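Skip to content
Home Courses Student Work Staff Contact
Search for: Search this site

Who Is the Mole Talking To? Casting and Voice in a Student Animated Short
Final project report, Animation Production II
Costel Berisha
June 11, 2020

1. What we set out to do

Rerkside is a seven-minute animated film about a mole who inherits a ferry. The script called for four speaking parts. My job on the project was casting and voice direction, which I picked in September because I believed it would involve less work than backgrounds. The report covers how the parts were cast, how the recording went, and what the test audience made of it.

My question was a simple one: do viewers like a character more when they recognize the voice? Big studios seem to think so, judging by the size of the names on their posters. Our budget ran to sandwiches, so "recognize" had to mean "have heard this person around campus."

2. Casting

We put up a notice at Waltbridge and got 18 replies for four parts. Everyone read the same page, the one where the mole finds out the ferry has no engine. Eleven people did the mole as an elderly British man. I had not asked for this and the script gives no hint of it. Two did him as a pirate.

For the mole we ended up with two full recordings. Version A used the host of the campus radio breakfast show, whose voice most students know whether they want to or not. Version B used a first-year from the geology department who had never acted and read every line as if it were a parking notice. The heron, the ticket inspector and the mole's aunt were the same in both versions.

3. Recording

Sessions took place in the music practice rooms, which are soundproof in the sense that the door closes. We lost most of one afternoon to a trombone. The heron's big speech in scene three needed 41 takes, and the one in the film is take two.
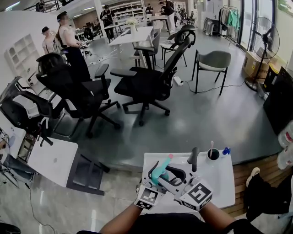
The other problem was timing. I had the animatic locked before we recorded, which every book on the subject tells you to avoid, and I had read at least one of those books. The radio host likes a pause. His version ran long in every scene, so the mole spends a good part of Version A with his mouth shut while his voice carries on. We redid the worst of it. The rest we are calling style.

4. Screening and results

We showed the film at the Satville building to 52 viewers, split evenly between the two versions. Afterward they filled in a one-page form with a score out of ten for each character and a space for comments.

Version A scored higher for "fun." Version B scored higher for "I believed the mole," and by a wider margin. Several people in the Version A group wrote the name of the radio show in the comments and nothing else. One person in the Version B group asked if the mole was all right.

The heron beat the mole in both versions. I have no theory about this.

5. Limits

The groups were small and mostly made up of our friends. The two versions also differ in lip sync, so I can't claim the voice was the only thing viewers were reacting to. Kárason, who marked the draft, pointed out that the form never asked if people had recognized the voice. This was the whole question. I added it to the form the next day, when the screening was over.

6. What I would change

Record first, animate second. Book a room away from the brass section. Give the heron more lines.

We submitted Version B. The radio host has been told there were technical reasons.

Recent student work
Sound Design for a Film With No Doors
Rerkside: Background Painting Report
Storyboarding a Chase at Walking Speed
Why Our Puppet Has Three Elbows
Subtitles and the Late Joke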